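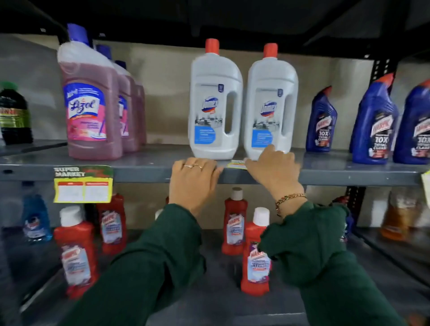
The cleaning aisle, with the pink Lizol lined up on the shelf.

News > Members' newsletter > Around the house

The big spring clean is back, and so are your tips
4 min read

What a postbag! We asked last month how you tackle the spring clean and 62 of you wrote in, which is the most we've had on any subject since the great slow cooker debate. I have read every single one (some of them twice, and one of them out loud to my sister over the phone) and I've come away wanting to pull the fridge out from the wall, which is not a thing I ever thought I'd put in writing.

The biggest split was over where to begin. Top floor down, or kitchen first? The top-downers won, 39 votes to the rest, and they do make a good case: dust falls, you carry it down with you, and the hoover only has to go up the stairs once. But I've got a soft spot for Yara Harb from our Plarkwood branch, who starts with the cupboard under the sink every year. "Get the worst one over with and the rest feels like a holiday," she wrote. Yara takes everything out, wipes the shelf, and only puts back what she has used since last spring. She found four half bottles of the same floor cleaner in there this time and has promised herself she won't buy another until July.

That came up again and again, by the way. So many of us are buying things we already own! Several of you keep a list taped inside the cupboard door and cross things off as they run out. I started one on Monday and it has already saved me from a second tub of soda crystals.

Now, windows. I had no idea feelings ran so high. Newspaper or cloth, vinegar or shop-bought, sunny day or dull day... The one thing nearly everybody agreed on was the dull day, as the sun dries the glass before you can get to it and leaves streaks. Wipe up and down on the inside and side to side on the outside, and if you do get a smear you'll know which side it's on. I tried this on the back door and it's so simple I could have cheered.

A few more I loved:

Put a pillowcase over each blade of a ceiling fan and pull it back slowly. The dust stays in the pillowcase and off your bed.

Leave a bowl of water with a few slices of lemon in the microwave for three minutes on full, then let it stand with the door shut before you wipe round.

Do the skirting boards with an old pair of socks on your hands. Children will fight you for this job, at least for the first room.

Wash the washing-up brush. (Guilty.)

And please, the serious one: never mix bleach with anything else, and that includes toilet cleaners and vinegar. Open a window, read the back of the bottle, and keep everything in the container it came in. We had two letters about near misses and both were people in a hurry.

On to Kahraman Hall, which is getting a spring clean of its own. The Ekex lunch club has used the big room there for years and the kitchen does need some love. We're meeting on Saturday 23/04/2022 at ten, and Anas Nasrallah will be handing out jobs at the door, so come early if you'd like to get out of doing the oven. Bring rubber gloves and a cloth or two. The hall has mops and buckets, and there'll be soup and flatbreads at one. It doesn't matter if you can only manage an hour!

The Luvlow raffle last autumn raised 528 pounds towards new kitchen blinds, and we'll be taking the old ones down on the day. If you're tall, or you own a decent stepladder, Anas would be very glad to hear from you beforehand.

One last letter, from a reader who asked to stay nameless. She cleans one drawer a day while the kettle boils and hasn't done a proper spring clean in years. She says her house is never perfect and never awful either. I've done three drawers her way so far and found my spare door key, a christening spoon and more takeaway menus than any household needs.

Next month we're on to balcony pots and window boxes, so send in what you're growing, and what you've managed to kill as well.

Contact the newsletter team | © 2022 Plarkwood Neighbours | Back to top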